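Floors & Finishes > Tile > Lippage and grout haze in a furnished rental lobby

tilewright70
Posted August 16, 2025

Large format porcelain, pale gray, set over a slab in the lobby of a small office building (Pesholm). Owner reports a dull film that returns after every mopping. Grout is a close color match. Area is more than 2,000 square feet. Cleaner in use is Relik neutral, mixed by hand.
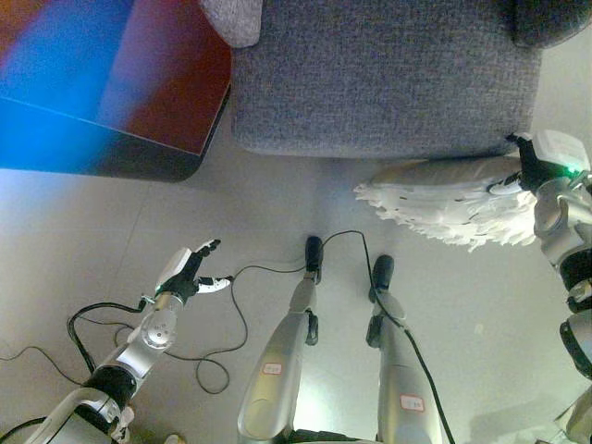
1. Is this cement haze or cleaner residue?
2. Would you strip the whole floor or only the seating area?

p_ilie
Test before choosing. Cement haze responds to a mild sulfamic acid wash, and cleaner residue does not. Pre-wet the joints, treat one tile, rinse it twice, let it dry overnight. If plain hot water and a white pad take the film off, it was never cement.

mudgway_mike
Disagree on acid as a first test. The grout is cementitious and any acid takes a little off the surface. Start with an alkaline degreaser, dwell 15 minutes, wet vac. Most "haze" calls I get are overdosed cleaner.

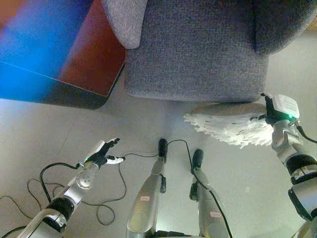 Furniture is the other variable. Fabric protector overspray lands on the floor and leaves a film that neither acid nor neutral cleaner will touch. With gray woven upholstery like that sofa, I would ask whether it was treated in place. Check a tile under the front edge against one in the walkway.

tilewright70
Asked. Sofa and chairs were sprayed in October by a contractor, Gerkar. No drop cloths that anyone recalls.

p_ilie
Then test a solvent-safe stripper near the seating and degreaser in the open area. Two tests, two tiles. I still want the acid result for the record.

y.sugiyama
Move any planters before rinsing. Fertilizer salts leave a white edge that gets mistaken for efflorescence. Keep stripper off wood furniture bases too.
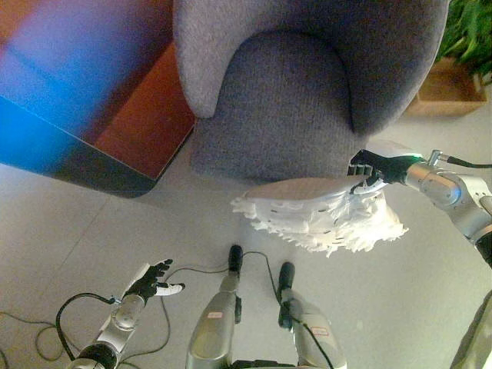 tilewright70
Results:
- Degreaser, walkway tile: film gone, dried even.
- Acid, walkway tile: no change.
- Stripper, tile by the sofa: film gone after the second pass.

mudgway_mike
So residue in one area and protector in the other. Cut the Relik to label strength and rinse with clean water.

p_ilie
Agreed on the dilution. I would still seal the joints afterward.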